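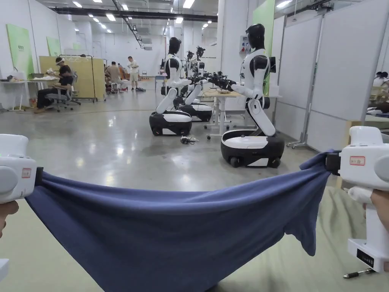
1 of 8. Navy knit, held at two points.

Large Cloths: Spreading, Folding, Storing
Photos and captions by Celina Szulc

Home > Galleries > Textiles > Large Cloths

Most of the cloth in this gallery is knit. Knits are harder to fold than sheets because they stretch in the hands, and a big piece will be a different shape every time it is picked up. I have been taking pictures of cloth being handled for a few years, first at home in Losville and later in larger rooms where there is space to spread things out. The set was put together in August.

Captions are short. Where I have the fabric details I give them. Longer folding instructions are on the Steltbridge page, and there is a link at the bottom.

Notes on photo 1
The line along the top is the part I look at. Pull a soft knit between two points and it dips in a shallow curve, and creases run out from each grip. The farther apart the grips, the flatter the curve. The rest of the cloth just hangs. Navy shows creases well in a bright room, and a polished concrete floor throws some of the ceiling light back up - good for pictures, hard on the eyes after an hour.

2 of 8. Cotton jersey, gray, laid flat.
Jersey curls at a cut edge. I smooth it from the middle outward with a flat hand and leave it alone for a minute before folding.

3 of 8. Same jersey, first fold.
Long side to long side. The top layer always ends up a little short of the bottom one, and I have stopped trying to fix it. Pulling makes it worse.

4 of 8. Wool blanket, Losville.
A woven piece, in the set for comparison. It holds a straight edge and folds the way a sheet of paper does. It came from Boiko, stock number 3219, and it is heavier than it looks on the shelf. The moth damage near one corner has been darned.

5 of 8. Rib knit, cream, over a rail.
Fine for an afternoon. Overnight, a rail will leave a ridge that takes steaming to get out. A towel between the rail and the knit helps.

6 of 8. Fleece throw, rolled.
Fleece doesn't crease much, so rolling works and takes up less of a drawer. Start at the short end and keep the roll tight for the first few turns. After that it looks after itself.

7 of 8. Folded stack, Nolumbridge.
Heaviest at the bottom, fold side facing out. The stack is 83 centimeters high and that is too tall. Anything over half of that slides when the door is opened. I have since split it into two.

8 of 8. Label drawer.
Cloth tape, laundry pen, safety pins. Each label has the fiber, the size laid flat and the washing temperature. I pin the label to a corner and never use stickers on knits - the glue stays in the loops.

Care notes for the knits
Wash cool, inside out if there is an inside. Dry flat when there is floor or table enough. A large knit hung wet by two points will be longer in the middle when it dries, and it doesn't come back all the way. Fold in thirds for a shelf and in half for a drawer. Refold every 3 months along different lines so the creases don't set.

For spreading a big piece, take hold well in from the ends, lift, and let the bottom part fall before lowering it. Small wrinkles can be smoothed once it is down. Any flap hanging loose at one side should be brought over before the first fold, or it will be caught underneath.

Using the photos
Free for classroom use with my name on them. For print, write first and I will send a larger file.

More in Textiles
Tablecloths and Napkins
Curtains, Nolumbridge
Steltbridge: Folding Step by Step

Back to all galleries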